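Wednesday, March

Budget list for the glassware bench is due to Austra by the end of the month, so I spent today on it and only ran the arms in the gaps. Notes below so Priit doesn't have to ask me again.

Money: we have 200 left on the small parts line, and everything larger goes through the equipment request. Donnie thinks fingers can be called small parts. Austra says only if they are consumed. I put them on the request to be safe.

Fingers. The stock pair is fine on plastic. On glass I don't like how narrow the contact is, and I don't want to find the force limit by breaking things. Two quotes so far. Koppel will mold soft pads to our drawing, minimum order 20, long wait. Tomwood sells a padded set off the shelf in one size only, and we would have to make an adapter. I lean toward Tomwood for now and Koppel next year if the shape settles down. Need to ask Tomwood whether the pads survive an acetone wipe. The sheet doesn't say.

Glassware. Counting on breakage, I want 3 spares of each flask size and 3 of anything with a long stem. Urnholm is cheaper but ships only full cartons. Arūnas says the teaching lab will split a carton with us if we order before they do. Cork rings are cheap, get a bag. Same for plastic funnels.

Left the funnel and flask set up while I tried grasps on the tall piece.
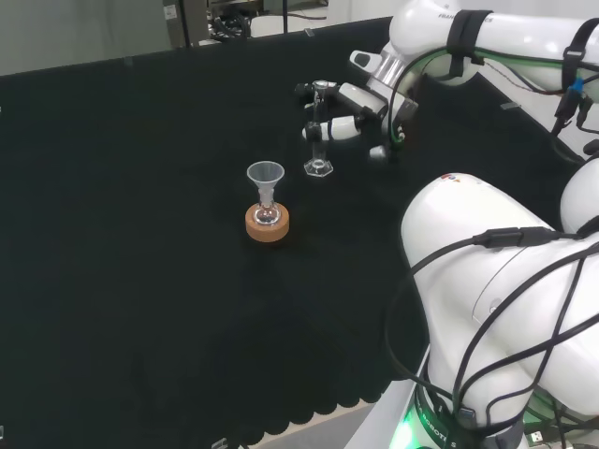

Flask on cork ring, funnel in, gripper closed on the upper part of the tall glass.

Holding high up is easier for approach, but it leaves the heavy end swinging if the arm stops hard. Slowed the moves down for the rest of the session. Would like to try a grasp closer to the hex base, though the fingers may foul the table at that height. Longer fingers would help there, so check the reach on the Tomwood set before ordering.

Cloth. Black is good for contrast with the cork but clear glass is still hard for the depth readings. Before we put a better depth camera on the list I want to borrow the one from Sarov for a week. Kristaps has the contact. If it can't see the flask either, that line comes off and the money goes to fingers. Also want a heavier cloth, this one wrinkles and the clips only do so much.

Cables. Velcro straps and a proper cable sleeve for both arms, small parts line, no need to discuss.

To do:
Email Tomwood about acetone and finger length
Get Arūnas to confirm the carton split in writing
Ask Kristaps about the Sarov loan
Priit to check my adapter sketch, it's in the drawer under the bench printer
Send Austra the draft even if the Koppel quote hasn't been updated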